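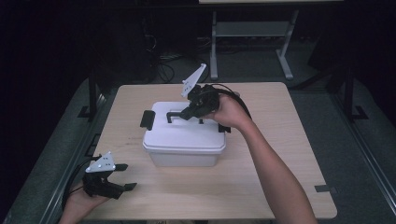 Fig. 1. Storage box with snap-on lid, side latches and folding handle.

Home Organization, Unit 5: Boxes With Lids
Rendotville Adult Learning, September term

Welcome back, everybody! Last time we sorted our closets on paper, and I was so pleased with how many of you went home and did it for real. Today we get to the boxes themselves, and I know a storage box sounds like a small thing to spend an evening on, but please bear with me, as I have lived with a lot of bad ones.

Start with the latches. The box in Fig. 1 has a black one at each end, and that's the arrangement I like best for anything you plan to carry. Press the lid down all the way around before you close them, then snap one side and the other. If the second latch fights you, open the first again and look for a sleeve or a bit of cord caught under the rim (it's nearly always a sleeve).

Now the handle. A handle that folds down lets you set another box on top, provided the upper one sits level. Before you trust any handle with a full load, lift the box an inch off the table and hold it there for a slow count of 5. Keep your other hand underneath on the stairs, please, even if you feel silly doing it!

A see-through or cloudy body gives you a hint of what's inside, but you'll still want a label. Put it on the short end, where you can read it from the shelf. I write mine on masking tape, and I change the tape when the contents change, or at least I mean to.

For practice at home: choose one box, empty it onto a cleared table, and give yourself 20 minutes. Wipe out the corners, put back only what belongs together, and close it up. Bring your label wording to our next meeting in the Prurnow Room, and if you have a lid that has lost its box, bring that along too. We have a swap shelf by the door.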